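Miditz Shared Workshop Opens Its Hand-Held Gripper Build to Everyone
Posted Wednesday, 2:00 p.m. | By the Miditz Workshop Newsroom

SERKASBRIDGE – The Miditz shared workshop is very happy to announce that the plans for the Zosine, the hand-held gripper our members have been building at the long benches since last winter, are now free for anyone to copy, change, and put together at home. A public build evening will follow in October, and we would love to see you there, whether you have your own tools or have never held a screwdriver in your life (we have plenty, and most of them are even where they should be).

The Zosine began as a kitchen-table project. One of our members wanted a simple two-fingered gripper that could be squeezed by hand, so that people could try out finger shapes and grip materials before going to the trouble of building a whole robot arm to carry them. It came along to an open bench night in a shoebox, and by the end of the evening there were more people around the shoebox than around the coffee, which at Miditz is saying something! Since then it has been taken apart and put back together more times than we could tell you.

The version being released today is the third. The first had long, thin fingers that bent when you squeezed hard. The second was stronger but heavy enough to make your wrist ache after a few minutes. For the third we went to short, blocky fingers with flat faces, and those are the ones we have been living with ever since. The complete parts list runs to 32 pieces, counting every last screw, and the finger drawings are kept on a separate sheet so you can change the shape without touching the rest of the tool.

Most of the talk around the bench these days is about the grip pads. The fingers are meant to last, and the pads are meant to be changed, and the building guide spends a good long while on how to spot one that is ready to come off. Look along the edges first, where fraying and lifting tend to show up, and take your time over it under a decent lamp.
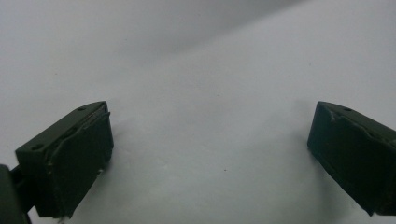
What You Can Get Today

The release includes the finger drawings, the drawings for the body and handle, the parts list, and a building guide written in plain words by people who made the mistakes first. There is also a short chapter on pads, with notes on cutting them to size, cleaning off old glue, and pressing the new ones flat while they set. Paper copies can be picked up at the workshop desk, and we have printed 200 of them to start with.

Our good neighbors at Rüegg, the hardware store across the bridge, have kindly agreed to put together bags of the screws and small parts, so you won't have to buy a whole box of something just to use a pair.

Come Build With Us

The October build evening will be held in the main room at Miditz. Bring a friend, bring a snack to share if you like, and bring your own gripper if you have already started one, finished or otherwise. Children are welcome with a grown-up. To save a spot, stop by the desk or leave your name on the sheet by the door.

Shared 32 times | 3 comments

Related News
Open Bench Nights Return to Miditz
Serkasbridge Repair Day: What to Bring
Rüegg Donates Clamps and a Drill Press
Zosine Second Version: What We Changed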